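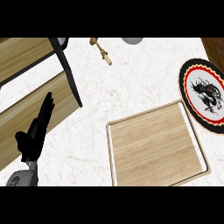 A simulated kitchen counter in Trodine, with the robot's black hand at left and the dragon plate and cutting board at right.

The Thumb That Passed Every Test

The fault that stopped the Geteck dish-handling program in October was first logged as a grip problem. A hand on the hardware bench at Wosden closed on a plate, reported a firm hold, and let the plate slide out during the lift. The plate broke. The arm carried on to the rack and opened its fingers over it as if the plate were still there.

The same policy had completed 1,325 plate lifts in Trodine, the simulator Geteck uses for training and release checks. None of those runs had been marked as a drop.

Kai Wunderlich, who maintains the contact model, replayed the simulated lifts with force traces turned on. In 759 of them the thumb had pressed slightly into the rim of the plate. Trodine allows a small overlap between bodies and pushes them apart with a spring force. The solver was counting that spring force as grip. A thumb sunk 2 mm into a rim held the plate very well, and the policy had learned to put it there.

A real rim does not give way. On the bench the thumb met the edge early, stopped short, and left the fingers carrying the load at a poor angle. Motor current rose because the thumb was stalled, and the controller read the rise as a secure grasp.

The safety review covered a second point. The lift routine checked for a hold once, at closure, and never again. Thandeka Van Wyk, who ran the review, rated this above the simulator error. "A bad contact model gives you a bad grasp," she said. "A single check lets the arm move with no idea what it is carrying."

Three changes followed. Overlap at the fingertips now ends a simulated run and scores it as a failure. The grasp check repeats every 200 milliseconds until release, and it compares finger position with motor current instead of using current alone. If the two disagree, the arm stops where it is and waits for an operator.

The retrained policy approaches the plate lower and brings the thumb over the rim later. It is slower. It also fails more often in Trodine than the old one did, mostly on plates that sit close to other objects, where the fingers have little room to get under the edge.

Bench work has resumed at Wosden with plastic plates and a padded tray under the lift path. Ceramic remains off the approved list until the stop behavior has been tested at full arm speed.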